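Setting up your first film night on Irkia

Section 3: Making a watchlist and starting a group screening

I run a little film club out of my lounge room and I've set Irkia up on more tellies than I care to remember, so I'm writing this section the way I'd explain it to a mate. You should already have the app installed and your account working. If you don't, go back and do Section 2 first, then come and find me here.

1. Open Irkia and go to My Lists. Press the plus sign and give your list a name. Mine is called Staltley Comedies, after the street where the club started (we were a very small club).

2. Search for a film by title. If it's a title that's been used a lot, type the year after it. I once queued up the wrong remake for a room full of people who'd brought snacks for the original! 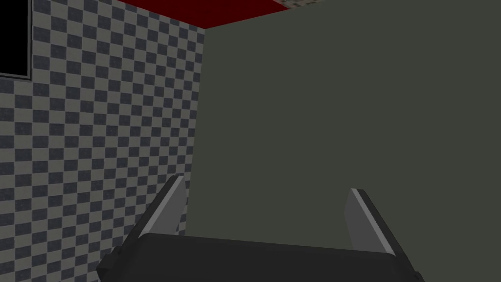 3. Press Add, then pick where it sits in the running order. I like a short film first and the feature second, so the latecomers only miss the short.

4. Set your list to Shared if you want other people to vote. Leave it on Private if you'd like to keep the surprise.

Note: a shared list holds 486 titles. I hit that limit in October, after going a bit mad on screwball comedies, and had to split mine in two.

5. Go to Screenings and choose New. Pick your list, pick a start time and type in the guest names. You can have six guests on the basic plan, and each of them gets a code by email.

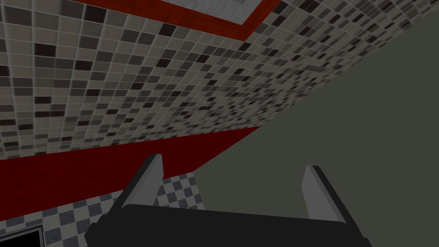
Gripper open below the mosaic tiles

6. Ask everyone to put their code in before the start time. The waiting page shows a green tick beside each guest who's ready – if you're missing a tick, get that person to close the app and open it again. That sorts it nearly every time.

Caution: don't change the running order once the waiting page is open. It boots everybody out and they all need fresh codes, and you'll spend the opening credits on the phone.

7. Press Start. The film begins for everyone together. Pausing works for the host only, so agree on a tea break beforehand.

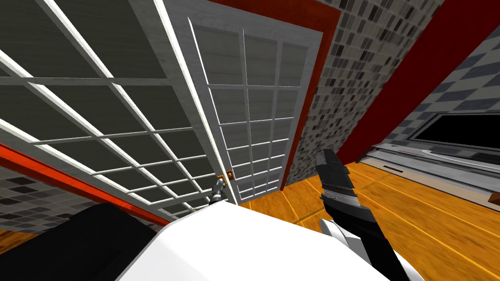

8. When the credits finish, the rating page pops up. Guests score the film out of ten and can leave a line or two. I always ask mine to write something before they start chatting, or the loudest opinion wins (it's usually mine).

If the sound runs ahead of the picture, open Settings, then Audio, and nudge the delay up three steps at a time. My old Wattanapong soundbar needed a fair bit of nudging, but it's been spot on since.

If you see error 1501, your guest's app is out of date. Have them update it and use the same code again.

Section 4 covers subtitles, including how to make them bigger for the back row.

Last updated 7/4/26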